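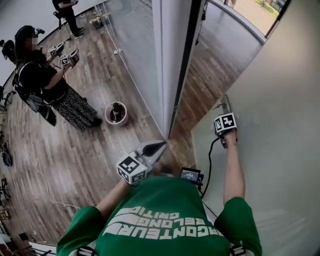 I had wanted to see Storkero from the inside since last spring, when a former classmate sent me the link to their open day and I missed the registration by one evening. In October they opened the doors again, and this time I filled in the form during my lunch break, with a sandwich in the other hand. The answer came after 2 weeks. I was in the afternoon group, the one starting at 14.

The place is in Prandenside, on the upper floor of the Londen building, which I have passed many times on the tram and always believed to be a furniture shop. You go up a staircase, you write your name on a sheet, and you are asked to leave big bags on the side. I had prepared myself for a show: a robot on a stage, some music, a person with a microphone. There was no stage. They showed us how people teach the robots, and then they let us try the same work ourselves.

I will try to explain how it goes, as I understood it. You hold a gripper in each hand. It has the same kind of fingers a robot would have, but your own arm is doing the moving. On top of each gripper sits a white cube with black square patterns, so that the system can follow where the gripper is in the room. You also wear a cap with a small camera, and a backpack, and there are cables. Then you do an ordinary thing, for example you open a door, and everything is recorded. Later a robot with two arms should learn from it how a door is opened.

It sounds like easy work. I have opened doors for my whole life and I never thought about it as a skill. With my fingers I feel the handle before I look at it, I press it down, and my shoulder already begins to pull. With the gripper I felt almost nothing. The first time I closed the fingers too early and held only air. The second time I had the handle but I pressed from a bad angle and the tip slipped off. The woman who was guiding us said to go slower and to look at my hands, also for the sake of the camera on the cap. She must have said it to every visitor that day, and still she said it kindly.

On my fifth try the door opened. I was more proud than is reasonable for an adult person.

What I liked most is that the people who work there did it so calmly. They have a way of moving, a little like someone who carries a full cup of coffee — nothing sudden, elbows near the body, a small pause before each grip. I asked one of them if she moves like this at home also. She laughed and said that she catches herself in front of the refrigerator.

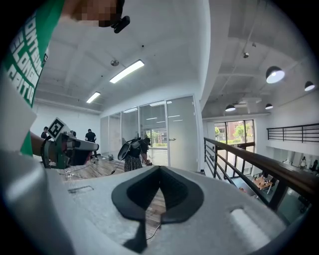 Upstairs in the Londen building. Gripper closed at the tip, the glass partition behind, and on the right the railing over the lower level.

We had a talk too, in a corner next to the glass. The fingers they use now are not their first ones. An older pair, made for them by a workshop called Stojanović, had flat and smooth inner sides, and cups went sliding out of it. Now the inside has a texture. We could hold both pairs and compare, and with closed eyes you notice the difference at once. There was a question from the group about how many recordings one needs for a door. The answer was that for this one type of handle they have 1413, and they are not yet satisfied with what the robot does with a handle that is placed a bit higher. I wrote this number in my notebook since I was sure I would forget it, and at home I found that I had also drawn a small door next to it.

I had some doubts as well, and I want to mention them. When I asked what happens with the pictures of people who pass in the background, the reply was that faces are covered before anything is used. Good, but I would have liked to see it on paper, and the form I signed at the entrance had only half a page. I also wondered how the wrists and the neck feel after a full shift. Mine were tired after roughly twenty minutes. They told us they change persons often and take breaks, and I have no cause to disbelieve it.

There was tea at the end, but I had to run for my tram. If you plan to go next time, wear shoes that are comfortable on a hard floor, and eat before. And if you are offered a choice of exercises, take the door — the people in the other half of our group were sorting small items into boxes and they looked much more frustrated than we did.

At home I opened my kitchen door three times, slowly, and looked at my hand.

Filed under: Visits & Open Days, Robots, Prandenside
Share this post · 14 shares

5 comments

marzipan_tram
I also thought it was a furniture shop!! Is the open day free?

Author
Yes, it is free, but you need to register. The form closes early, so do not do like me in spring.

greyheron
How heavy are the grippers? I have a bad wrist and I'm wondering if I should sign up at all.

Author
I did not weigh them, but for me one was fine at the beginning and tiring later. I would write to them before, they answered my email the same day.

oldlathe
Would love to see close-ups of the two kinds of fingers side by side if you go back.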